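Chapter 9
Building a Gripper You Can Hold

Most first robots go in the wrong order. The builder buys an arm, spends a month's rent on motors, and then learns that the arm can lift a thing it has no way of picking up. In this chapter we build the hand and leave the arm for later. Your own arm will stand in, and it comes already calibrated, more or less.

The project is called Turlow, after the street where the shared workshop was when Kaan Kozan cut the first set of parts. It has a body, two housings, two pairs of links and a pair of fingertips that close toward each other. Everything that turns does so on a metal pin. The first version turned on printed plastic pins, and its memory is honored by a jar of broken ones on the workbench.

You will need the parts from Chapter 8, a small screwdriver, a file, and patience with holes that are almost the right size. Firdevs Karakaya, who has put together more of these than she would like, suggests laying out the left and right links on separate sheets of paper. They look identical until the last pin goes in.

9.1 Why links?

A pair of scissors swings its blades through an arc, so the tips meet at an angle and push soft things away. Set two bars side by side, pinned at both ends, and the tip can travel while hardly turning at all. Cloth notices the difference. A wooden block will forgive nearly any gripper, and for that reason a great many bad grippers have been demonstrated on wooden blocks.

Cloth has other habits. It folds when you want it flat and offers no obvious edge to take hold of. It also hides the fingertips at the moment you would most like to see them. Annatjie Hendricks kept a notebook on this through one December, and the entries get shorter as the month goes on.

9.2 First trials on fabric

Do your early trials on a bed. It is wide and soft, and it puts the work at a comfortable height -- a dropped gripper also lands kindly. Use a dark garment on a patterned cover so you can tell one from the other, and come in low with the links in view.
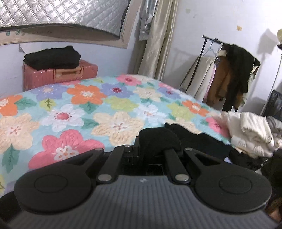 Black garment, floral cover: the gripper at work over the bed. 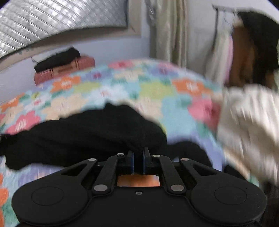
9.3 Fitting the pins

Start with the large pins at the base of the inner links. Push each one through dry, with no glue and no oil, and swing the link by hand. It should move freely and not wobble. If it sticks, take the file to the hole and leave the pin alone. Pins are harder than you are.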